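INTRODUCTION TO WAREHOUSE AND INVENTORY PRACTICE
Module handout: Stock Records, Cycle Counting and Discrepancies

Course convenor: Unnur Hauksdóttir
Tutorials: Cosmin Enache
Issued 09/04/2024

Purpose of this handout

This handout supports the lectures on inventory accuracy. It should be read before the tutorial, together with the Grasari case file distributed in class. Students who have completed the earlier module on goods receipt will find some of the terminology familiar, although several terms are used more strictly here than they were in that module. Where the two differ, the usage in this handout applies for assessment purposes.

1. The record and the shelf

An inventory system maintains a statement of what an organisation believes it holds. The physical stock is what the organisation holds in fact. Inventory accuracy is the degree of agreement between the two, and it may be expressed by quantity, by value or by location. These three measures frequently give different results for the same site. A warehouse may hold the correct total quantity of an item while recording half of it in the wrong aisle, in which case it is accurate by quantity and inaccurate by location. A picker sent to an empty bay will regard the second measure as the more important one.

Students are asked to state which measure is intended whenever they report an accuracy figure. An unqualified percentage will not receive full marks.

The following terms are used throughout.

Book quantity: the quantity shown in the inventory system at a stated time.
Count quantity: the quantity found by physical count at a stated time.
Variance: count quantity less book quantity. A negative variance indicates that less stock was found than was recorded.
Net variance: the sum of variances across a group of items, with positive and negative amounts offset.
Gross variance: the sum of variances across the same group with signs disregarded.
Tolerance: the variance, set in advance by item class, within which a record is treated as accurate.

Net variance is of interest mainly to the finance function. Gross variance is the better guide to the condition of the records, as two large errors in opposite directions will cancel in the net figure and leave no trace.

2. Annual and cyclical counts

The annual stocktake remains common in Australia, particularly among smaller wholesalers and retailers. Operations are suspended, all stock is counted over a short period, and the records are adjusted to agree with the result. The method is simple to explain and to audit. Its weaknesses are also well established: counters are often drawn from outside the warehouse and are unfamiliar with the stock, the work is done under time pressure, and an error made shortly after one stocktake may stand uncorrected until the next.

Under cycle counting, a portion of the stock is counted on a continuing basis according to a schedule. Trading is not interrupted. Items are ordinarily grouped by annual usage value, with class A items counted most often and class C items least often. Other bases for selection may be used, including the location, the time elapsed since the last count, and the occurrence of a triggering event such as a bin being recorded as empty.
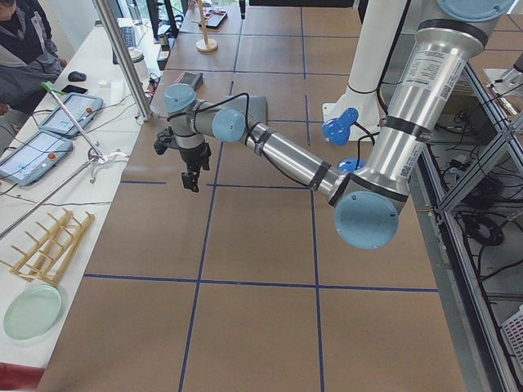
The choice of basis has consequences for staffing. A schedule drawn up by location allows a counter to work along one aisle in sequence and involves little travel. A schedule drawn up by class may require the same counter to visit every part of the building in a single shift. Ketill Thorlacius, in the guest lecture, recommended that sites new to cycle counting begin by location for the first full cycle and move to class once the location records have been corrected. The tutorial group may wish to consider whether that advice holds for a site with a small number of very high-value items.

3. Cut-off

A count has meaning only in relation to a point in time. If goods are received, moved or dispatched during the count, the book quantity and the count quantity may refer to different moments, and the resulting variance will be spurious. Cut-off procedures are intended to prevent this.

At a minimum, a cut-off procedure should specify:

the time at which the book quantity is taken;
the last receipt and the last dispatch documents processed before that time;
the treatment of goods on the dock and goods picked but not yet loaded;
the person authorised to release a location for picking once the count is complete.

The third point is the one most often neglected. Goods standing on a dock may have been recorded as received and not yet put away, or put away in the system and not yet moved. Both conditions are ordinary — neither is an error in itself — but the counter must know which of them applies.

4. Worked case: Grasari

Grasari is a distributor of plumbing fittings operating from a single site. At the close of its December count, the book quantity for one class of brass fitting was 3,048 units and the count quantity was 2,706 units. The variance is therefore negative 342 units, or 11.2 per cent of the book quantity.

The first response of site management was to adjust the record to the count. Oleksandra Fedoruk, who prepared the case file, describes this as the most costly decision in the sequence. The adjustment removed the discrepancy from the report and, with it, the evidence that would have assisted in finding the cause.

A recount was subsequently ordered and confirmed the count quantity. Attention then turned to the transactions. The fittings were purchased from Bisgaard in cartons of 40 and issued to customers singly. The receipts were examined first and were found to agree with the supplier's delivery dockets. The issues were examined next, and a number of them proved to have been made against a substitute item code after the original code was withdrawn from the sales catalogue. The goods had left the building in the ordinary course of trade. The record for the original code had never been reduced.

Students should note the order in which the possibilities were examined: the count, the receipts, the issues, and the item master. Theft was raised at an early meeting and occupied a good deal of attention, although no evidence in the file supports it.

5. Common sources of variance

Unit of measure errors arise where an item is bought in one unit and sold in another. They tend to produce variances that are exact multiples of the carton size, and this should be checked before any other line of inquiry is opened. The Grasari variance is not a multiple of 40, and the unit of measure could not by itself account for it.

Transposition and keying errors have been reduced by scanning but persist wherever quantities are entered by hand.

Unrecorded scrap and samples are a frequent cause of small negative variances. Sales staff who remove an item for a customer's inspection seldom regard themselves as having made a stock movement.

Returns present particular difficulty. Goods may come back without paperwork, in damaged packaging, or under a credit note raised weeks earlier. Sites are advised to hold returns in a separate recorded location until their condition and identity have been determined.

6. Preparation for the tutorial

Students should read the Grasari file in full and bring written responses to the following two tasks.

First, draft a cut-off procedure for the Grasari site, not exceeding one page, that could be followed by a counter with no prior knowledge of the building.

Second, propose tolerances for each of the three item classes in the file and justify them by reference to value and rate of movement.

Responses should be handed to Cosmin Enache at the start of the tutorial. Late work is subject to the penalties set out in the unit outline. Requests for an extension are to be made in writing to the convenor before the due date.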